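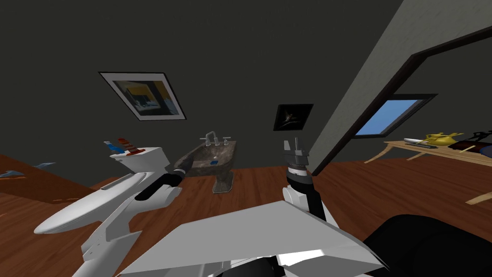 Could we please hear why the stop didn't stop anything before we get into whose fault it is, Colldale asked, and since that was louder than my "good morning, everyone" I'm putting it first in the notes.

Bathroom task call, Tuesday, January 2024
On the line: Jotell (me, taking notes and eating a bagel), Colldale, Lema, and the Prukitport office, who joined late and missed the first bit

1. What went wrong

Okay, so the stop. We ran the batch in the simulator over the weekend, 500 runs of the bathroom scene with both arms live. In 57 of them the gripper status came back as "closed" when the fingers were open. That's bad on its own, but the worse part is what hangs off it. The protective stop only looks at contact force when it thinks the hand is empty, and "closed" makes it think we're carrying something. So the check was skipped and the arm kept right on going into whatever was next to it. All in software, nothing got hurt, but the same stop code is on the real arms at Prukitport and I really don't like that!

Lema pulled up the wrist view from one of the bad runs. Status in the log for this one: closed.
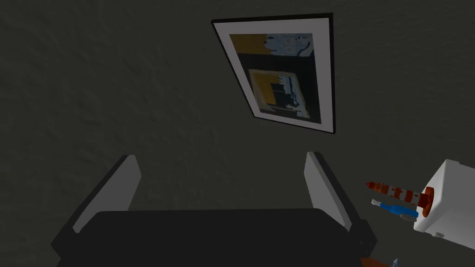 Wrist view, fingers spread wide with nothing between them. Striped item and blue item at right.

Colldale wanted to know if the log and the video could just be out of step with each other. Lema had the same thought (we all did) and checked the clocks on Monday night. They line up. Prukitport asked if it happens on one arm or both. Both, but more on the right, and we don't have a good reason for that yet.

2. Where it comes from, we think

This went on for a while and I lost the thread once when my laptop wanted to update, so please fix anything I've got wrong.

The gripper driver sends back a position number, and the status word gets worked out from that number. Before the holidays I changed the limits in our copy of the driver so it would stop complaining about the new fingers. I changed them in one place. There are two places. The second one still has the old limits, and depending on which one answers first you get "open" or "closed" for the same finger position. So yes, that one is mine, sorry. Lema pointed out that the review went through with a thumbs-up and no comments, so we're sharing the blame a bit.

What I still can't explain is why the stop took a status word on trust when it has a force reading sitting right there. Colldale remembers it being put in so the arm wouldn't trip every time it picked up something heavy. Fair enough, but it shouldn't switch the whole check off.

We went over the room setup too, in case the starting pose was making things worse.
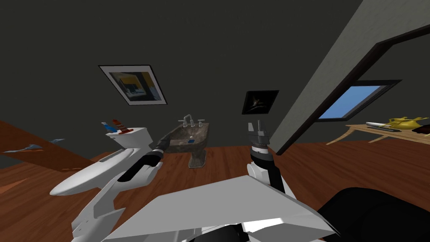

Both arms forward, left one pointing toward the sink, right gripper upright. Toilet at left.

Prukitport thinks the arms start too close together. Lema doesn't. We left that open.

3. The other wrist view

Colldale asked for one more case away from the wall, and this came off the same batch.

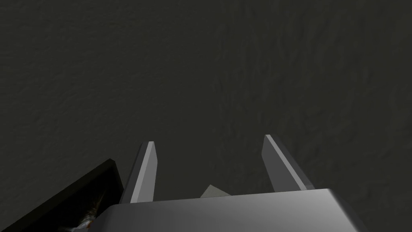 Fingers open, small pale object in the gap, dark container lower left.

Same story in the log: closed. Lema wants to add a check that compares the status word with the position number and throws a fault when they disagree. Everyone liked that. I said I'd rather get rid of the status word completely and we argued in a friendly way until somebody's next call started ringing.

4. What we're doing

- Real arms at Prukitport stay powered down until the stop is fixed and tested. Prukitport has already hung the tag.
- I fix the limits in both places and this time Lema reads the change line by line.
- Colldale rewrites the stop so the force check is always on, with a higher limit when carrying.
- Lema reruns the full batch after that. Speed capped at 70 percent for the first pass.
- When the real arms come back, 3 people have to sign the sheet before the first move.

Prukitport asked if the March demo is still on. I said I hope so, Colldale said let's see the rerun first, and we went with Colldale's answer.

Left over for next time: arm spacing, why the right arm is worse, and the old driver copies on the shared drive (please stop using them, I mean me as well).

Search notes Enter keyword Go
Contact the notes page | Copyright Jotell | Back to top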